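Tornden Hand Tool, Model 2
Hand-held gripper for collecting grasp demonstrations

Overview | Specifications | Method notes | Spares

The Tornden is a hand-held parallel-linkage gripper with a wrist camera. An operator holds it, does the task by hand, and the recorded video and finger position are used to train a policy that later runs on an arm fitted with the same fingers. No arm is needed during collection.

Model 2 replaces the molded fingers of the first version with printed ones. The pivots run in brass inserts pressed into the printed parts. Worn fingers can be reprinted from the supplied files and the inserts moved across with a soldering iron set to the temperature on the insert data sheet.

Specifications

Fingers: 3D-printed, black, matte as printed
Pivots: brass inserts, replaceable
Actuation: trigger, manual, spring return
Camera: fixed to the tool body, facing the fingertips
Recording: video and finger opening on one clock
Supplied with: 2 finger sets, charging cable, insert press tip, calibration card
Not supplied: storage card, arm adapter plate (see Plemer adapter page)

The adapter plate for Model 1 does not fit. The bolt pattern changed and the camera sits further forward.

Method notes: contact labels from finger opening

These notes cover the labeling method shipped with the Gillel processing scripts. They are intended for users who want contact events in their training data without adding a force sensor.

The method uses the finger opening signal only. While the fingers close freely, the opening follows the trigger with a fixed lag. When they meet an object, the opening stops changing and the trigger keeps moving against the spring. The script marks contact at the first sample where the two signals separate by more than the threshold and stay separated for 5 samples. Release is marked the same way in reverse.

The threshold is set during calibration with the empty tool. Repeat calibration after any change of fingers or springs. Do not reuse a threshold from another unit, even one of the same model.

We tested the labels on 4000 demonstrations covering 18 household objects, collected with a single finger design. Labels were compared with contact times marked by hand from the video. Rigid objects with flat or gently curved sides gave the best agreement. Soft objects gave late labels, as the fingers go on closing while the object deforms. The script has a separate setting for these, described in the Gillel readme under "compliant".

Objects with pins or bristles need more care. If a finger closes through bristles before it reaches a firm surface, the opening signal slows down before it stops, and the script may mark contact early, late or twice. For brushes we recommend a grasp on the body with the bristles facing away from the finger pads where the shape allows it. Where it does not, raise the hold count before processing and check the result by eye.

Bristles also affect the image. The camera is close to the fingertips, and anything that projects toward it covers part of the view and falls out of focus. 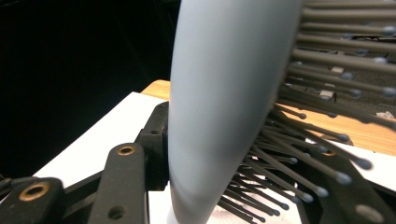

Tibor Bárány

With the brush held by its side, the body and bristles take up the center and right of the view. The right-hand finger part is partly hidden behind the pins, and the left-side parts stay clear. The tabletop and the small white objects on or beyond it can be seen mostly through the gaps. Demonstrations with this kind of view should be kept in the training set if the same brush will be used on the arm, where the camera has the same position relative to the fingers. Masking the bristles made the trained policy worse in our tests and the option was removed from the scripts in January.

Hand marking of contact from such views is slow. Use the visible finger and step through the video one image at a time. If neither finger pad can be seen at the moment of contact, leave the event unmarked and exclude it from the comparison.

Known limits

The method does not measure grip force. It does not detect slip. Two contacts closer together than the hold count are merged. Very thin objects may be missed when the fingers are near their closed stop; the script writes a warning to the log.

Compatibility

Gillel scripts read Model 1 and Model 2 recordings. Vestergaard format export is available for Model 2 only.

Spares

Finger set, printed, with inserts fitted
Finger set, printed, without inserts
Brass inserts, bag
Return spring
Calibration card

Page revised 05/12/2022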